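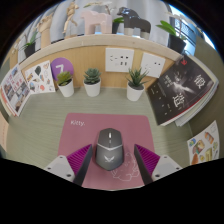

Tiruwork Tekleab wrote in to ask whether a machine can tidy a desk yet, and if so, why she is still doing hers by hand. She had read that robots can fold shirts now and figured that putting a mouse back on its pad had to be easier.

It is easier, but it is still harder than it looks. A gripper can pick up a mouse. Doing it on a desk full of other things, every time, is where most home setups fail. The steps below are how I test whether a gripper is ready for desk work. You can do all of them with a hand-held gripper before you put anything on an arm, and I recommend it. If you can't do the job with two fingers and your own wrist, the arm won't do it either.

What you need

A two-finger gripper that opens wider than a mouse
A mouse and a soft mouse pad
The desk as it normally is, plants and books included
A pad of paper for keeping score

Step 1. Leave the desk alone

Don't clear it. A bare table tells you how the gripper does on a bare table. Small potted plants, leaning books and loose sheets of paper are what a real desk has, and the machine will have to work in front of them. Move only what would break if it fell.

Step 2. Check the opening

Bring the fingers down on both sides of the mouse without touching it. You want a gap on each side. If one finger lands on top of the mouse, back off and center again. Mice with a wide body and angled sides are worth practicing on, as the fingers tend to slide toward the narrow end when they close.

Step 3. Close slowly

Close until both fingers touch, then a little more. Watch the pad. If the pad bunches up, your fingertips are too low. Raise them 2 millimeters and try again. A soft pad moves with the fingers and a hard desk doesn't, so test on both.

Keep the fingers off the front buttons. A squeeze from the sides near the middle works best. If the computer is on, lock the screen first. I lost a spreadsheet this way in February.

Step 4. Lift, move, set down

Lift it just clear of the pad, move it to the other side, and lower it until it touches before you open. Most drops come from opening too early. With a corded mouse the cord will pull it sideways, so leave some slack.

Step 5. Repeat and keep score

Do 15 tries from different starting angles. Write down each miss and what kind it was: slipped, pushed the mouse away, dragged the pad, or hit something else. Those are the 4 kinds I see. If one kind keeps coming up, fix that before going on.

Step 6. Now try it on the arm

Use the same desk and the same mouse. I run mine on a Jelent arm with Stoda fingers, and the arm does worse than my hand by a good margin. It does fine when the mouse sits square to it. Turn the mouse sideways and it often nudges it away on the approach. Ayantu Lencho runs the same fingers on a Roker arm and gets the same trouble, so I don't think it's my wiring.

If you plan to train the arm from recorded tries, save them as you go. I needed 300 before mine stopped dragging the pad, and that was for one mouse on one desk.

So can it do the chore?

Moving a mouse, yes, most of the time. Tidying a desk, no. Thin paper is still the worst of it. A sheet lying flat gives the fingers nothing to close on, and books that lean on each other tend to come down together. Watering plants I haven't tried.

The next page covers picking up pens and cables. Read the part on fingertip pads first if yours are worn.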